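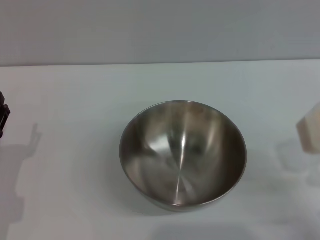
One reader wrote after our last walking page that she had spent a whole morning in Lotden looking for the old town wall and had seen only 2 bits of it, both behind parked cars. She asked whether there was a sensible order to do it in. There is, and it takes half a day at an easy pace.

How to walk the Lotden walls

Getting there
Take the train to Lotden Town, or bus 89 from Collard, which stops at the bottom of Wogan Street. If you come by car, use the car park by the river. The streets inside the walls are permit holders only.

Before you start
Pick up the free map from the rack in the library porch. It marks all nine surviving stretches of wall, but the scale is poor and two of the lanes are unnamed, so read the route below as well. Wear shoes with some grip. The steps at Clillau Gate are worn in the middle and slippery after rain.

The route
1. Start at Clillau Gate, at the top of Wogan Street. Go through the arch and turn left straight away. The steps up to the walkway are behind the noticeboard.
2. Follow the walkway to the round tower. You can go inside from April to the end of September. In winter the door is locked but the walkway stays open.
3. Come down at the tower and cross the road at the lights. The wall disappears for a while — it was taken down to make room for the cattle market.
4. Walk along Tanner's Row with the church on your right. After the last cottage there is a gap between two garden walls. Go through it. It looks private but it is a public path.
5. You are now on the outside of the longest stretch. Look for the blocked doorway low down, with a carved head over it. The face has mostly gone.
6. Keep the wall on your left until you reach the river, then follow the towpath back to the bridge.

Time and cost
Allow more than 20 minutes for the tower if you want to read the panels. The walkway is free. The tower takes cash only.

Food
There are two cafes on Wogan Street and a bakery by the bridge, which shuts early. The towpath has benches but no kiosk.

Page last checked: Oct 15, 2020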